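The Cupboard Under Everything

Office tidying has become a profession, with fees and a vocabulary. Our writer spent a Saturday being decluttered and came home with doubts.

The email from Sallex had the subject line "Your shelves are talking to you", and I should have deleted it on the spot. Sallex sells what it calls storage coaching to small offices. A coach comes to your workplace, opens every cupboard, asks you a number of questions in a gentle voice and leaves you with a plan. The one-day package costs 694 pounds before VAT. For that you could buy a very decent filing cabinet and have enough left over for lunch, though the brochure is firm that buying a filing cabinet is what people do when they are avoiding the problem.

I was sent to the Cadham office of a surveying practice called Ostapchuk, which had signed up in March after its lease came up for renewal and someone noticed how much floor was given over to furniture. Ostapchuk is the kind of firm that has been going long enough to have layers. There are drawings from before computers, discs from after drawings, and a great deal of paper printed out from things that were perfectly safe on the computer to begin with. The partners had been told that a day with Sallex would "release" a fifth of their space. I asked where the fifth came from. I was told it was typical.

Our coach was Cledwyn Wogan, a tall, mild man in a zip-up cardigan who used to run the stationery side of a department store in Kadcombe. I liked him, which was inconvenient. He has a method called the Open Door Hour, in which every cupboard in the office is opened at once and left open while people go about their morning. The idea is that a closed door lets you forget what you own. The practical effect is that everyone barks their shins.

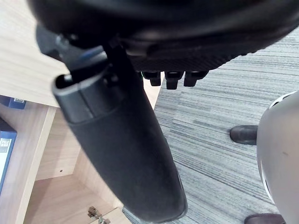 Low cupboards are the great villains of the Sallex system. Wogan calls them "sleepers", and he has a whole page on them in his handout, most of which comes down to the fact that you have to bend over to use them. I am not sure this is a discovery. Things at shin height have been neglected for as long as there have been shins. The one that got the most attention was a pale wooden unit, much like the ones sold to every office in the country, with a couple of blue binders in it and a padded black post, rather like a chair arm, more or less across the front. That, said Wogan, is a blocked sleeper: the seat gets parked where the person sits, the person sits where the desk is, and the cupboard goes to seed. He may be right. I would only point out that the same thing could be said of the space behind any chair in Britain, and that the cure he proposed was to move the chair.

The questions come next. For each cupboard there is a card, and on the card you write who last opened it, what for, and whether you would notice if the contents vanished overnight. I sat in on this part with two of the junior surveyors and found it oddly affecting, a bit like being asked to account for an aunt. They didn't know who had last opened it. They didn't know what was in the binders. One of them thought party wall notices, the other thought the old fire safety paperwork, and neither was prepared to look, having got it into their heads that looking was cheating. Wogan told them it wasn't. They still didn't look.

There is a theory behind the cards, and it is where my patience started to thin. Sallex says that the average office worker loses 52 hours a year to searching for things. I asked for the source and was sent, very politely, a link to another page on the Sallex website, where the same number appeared in a larger typeface. It is an hour a week, more or less, and has the tidy look of a figure somebody worked backwards. I have no doubt that people do lose time hunting for documents. I lost a good deal of it that Saturday, hunting for the source of the number. What I doubt is that the hunting happens in the low cupboard. In my experience things go missing on the desk, in the inbox and in the bag you took home on Thursday. A cupboard that no one opens costs its owners no searching at all. It just sits there being rented by the square foot.

The rent is a better argument, and Wogan makes it well. Over tea he did the sum on the back of one of his cards, and by his reckoning Ostapchuk was paying 3000 pounds a year to house furniture that could be got rid of by the weekend. I have no quarrel with his multiplication. But an office doesn't hand back a strip of carpet to the landlord because a cupboard has gone. The lease stays as it was and the carpet is yours, with four dents in it. Only if you clear enough strips, and they happen to be next to each other, can you fit in another desk, and then you need a person for it, and the person will want somewhere to put their things.

Half the trade depends on not following that thought through. The other half depends on shame. I don't mean that Wogan shames anyone; he is much too kind. The doors do it for him. Stand in a room with all its cupboards hanging open and you feel as you do when a plumber asks to see under the sink. People started apologising to me, and I was only there with a notebook. A senior partner came in to collect his glasses, saw the state of things and gave me an unprompted history of the firm's filing going back to his father's day. 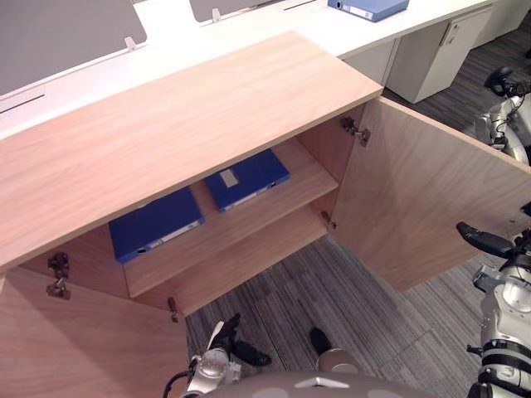
One shelf, two blue binders, nothing underneath: a "sleeper" with both doors open.

By the handout's logic a cupboard like that one is an open-and-shut case. You take the binders out, you put them somewhere sensible, you sell the unit or give it away. I kept coming back to it through the afternoon, and the more I looked the less it bothered me. Binders lying flat on a shelf are a small sin against stationery, I suppose, and Wogan did wince (flat binders sag at the rings, apparently, and he feels about this as other people feel about dogs left in cars). But the doors shut. The top makes a useful surface. If a thick new job landed on Monday there would be a place to put the paper for it, and I can't say the same for most of the cupboards in my own house, which have been organised several times.

Empty space in a cupboard is treated by the storage industry as a symptom. Too full is a symptom as well. I asked Wogan what the correct amount was, and he said eighty per cent, and then, because he is a fair-minded man, he said that it depended. I wrote both answers down. It seems to me that a slightly underused cupboard is about the most comfortable object an office can own. It asks for very little. The ones that cause rows are the crammed ones by the printer, where the toner lives on top of the envelopes and the envelopes live on top of whatever it was you came for, and those were dealt with in ten minutes before the coffee, by a method known to anybody who has ever owned a bin.

I should be fair about what the day achieved. The printer cupboard is better. A run of old trade catalogues went into recycling and nobody mourned. Labels were made, and they are good labels, in lower case, stuck where you would look for them. Wogan has strong feelings on labels and here I think he earns his money: put the label on the edge that faces the room, he says, and write what the thing is for. "Tax" is no use to anyone. "Receipts we have to keep" is. If Sallex sold that single piece of advice on a postcard I would buy one for every person I have ever shared an office with.

The rest of it I could take or leave. There was a closing session in which we were each invited to name a cupboard we were ready to let go. The juniors named the pale one, possibly to be helpful. The senior partner, who had come back for his coat, said he was rather fond of it and that it was handy for the plant in winter. There was some discussion of the plant. Wogan wrote "review" on the card and put the card in an envelope with the others, and then he looked about for somewhere to put the envelope.

I rang Ostapchuk a few weeks later to ask how the space had been released. The office manager said the report had arrived and was very thorough, with colour-coded plans. Had they acted on it? They meant to. They had moved the chair, and then the person who sits in it had moved it back, on account of the light. And where was the report now, I asked. She had to think. She said it had come in a binder.

Sallex's one-day package is offered to offices in Cadham, Kadcombe and the surrounding area. A shorter visit, without the cards, is planned.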